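Filed under: Small Parts Storage > Help and FAQ

Compartment boxes for pins, clips and tacks

Which box do I need for pushpins?

The Caneo 12 is the usual choice. It has 12 compartments and holds up to 1000 standard pins in total. The Caneo 40 is meant for beads and screws, and its compartments are too narrow for most fingers to lift a pin out comfortably.

Should pins be sorted by colour or by size?

By colour, if they are all the same length. Mixed lengths should be separated first, as short pins sink to the bottom and are hard to pick out.

Why use a clear box?

The contents can be checked from the side or above. Blue, green and yellow heads are easy to tell apart through clear plastic, even where the plastic itself has a slight blue tint. White and pale heads show up less well and are better kept next to a strong colour.

How do I refill without mixing the colours?

Work on a hard, flat table, one colour at a time. Fill the front compartments last. Do not pour from the packet; pins bounce off the dividers and land in the wrong section.

Check the tabletop when you have finished. Dark pins are easy to see on pale wood such as pine. Loose ones should go back by hand, held by the head.

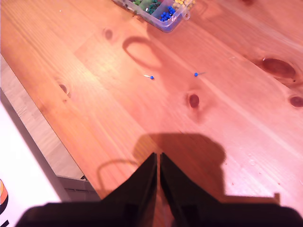 Can I move the dividers?

No. The dividers in the Caneo 12 are moulded in. The Tistov tray has removable dividers, but they leave a gap of 2 mm at the base and pin points can pass under them.

How is the box cleaned?

Empty it, wash in warm water with a little washing-up liquid, and dry with a soft cloth. Solvents will cloud the plastic. Let the corners dry fully before refilling, or the steel points may rust.

Are spare lids available?

Yes, for boxes bought after July. Older lids have a different hinge and do not fit. Write to Mamta Upadhyay in the parts department with the number moulded under the base.

Page checked October 2019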